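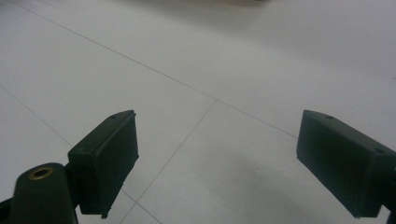
À propos de Stedura

Stedura constitue des jeux d'exemples de manipulation pour l'apprentissage de politiques robotiques. Nos clients sont des laboratoires et des intégrateurs qui disposent d'un modèle et d'un bras, mais pas du volume de démonstrations nécessaire à l'entraînement. Nous fournissons les démonstrations, les annotations et la documentation de collecte.

Notre méthode

Les démonstrations sont enregistrées avec une pince tenue à la main et équipée d'une caméra. L'opérateur exécute la tâche lui-même, sans bras robotisé ni téléopération. La caméra voit les doigts de la pince et l'espace de travail qui les sépare – le point de vue retenu pour l'exécution sur le robot. La trajectoire de l'outil et l'ouverture des doigts sont enregistrées en parallèle, puis synchronisées avec la vidéo.

Chaque session commence par une phase d'étalonnage : ouverture complète, fermeture complète, retour en position ouverte. Les séquences sans objet sont conservées et étiquetées comme telles. Elles servent à l'apprentissage des phases d'approche et au contrôle de la dérive des capteurs.

Les consignes données aux opérateurs portent sur l'état initial et l'état final, jamais sur le geste. Une saisie manquée puis reprise reste dans le jeu, avec un marqueur de reprise. Les enregistrements dont la synchronisation est défectueuse sont écartés avant annotation.

Nos sites

La collecte est répartie entre Villstead et Jorncombe. Villstead traite les tâches au sol et sur plan de travail : ramassage, tri, rangement. Jorncombe traite les objets déformables et les manipulations à deux mains. L'annotation et le contrôle qualité sont regroupés à Villstead.

Quelques chiffres

Tâches au catalogue : 373
Démonstrations par livraison standard : 4 000
Environnements de collecte référencés : 485
Modèles de pince pris en charge : 6

Cowie

Cowie est notre chaîne logicielle interne. Elle assure l'import des sessions, le recalage temporel, la détection des pertes de suivi et l'export vers le format du client. Chaque lot est livré avec le journal de traitement Cowie, qui indique la version utilisée, les séquences rejetées et le motif de rejet.

Données personnelles

Les opérateurs signent un accord de captation avant leur première session. Les visages et les documents lisibles sont masqués avant l'annotation. Les enregistrements sonores sont supprimés à l'import.

Travailler avec nous

Toute collaboration débute par un lot pilote sur une seule tâche, accompagné de la fiche d'étalonnage de la pince. Le cahier des charges doit préciser le type d'effecteur, la fréquence d'échantillonnage souhaitée et les critères de réussite de la tâche. Les demandes sont à adresser par le formulaire de contact, rubrique « Collecte ».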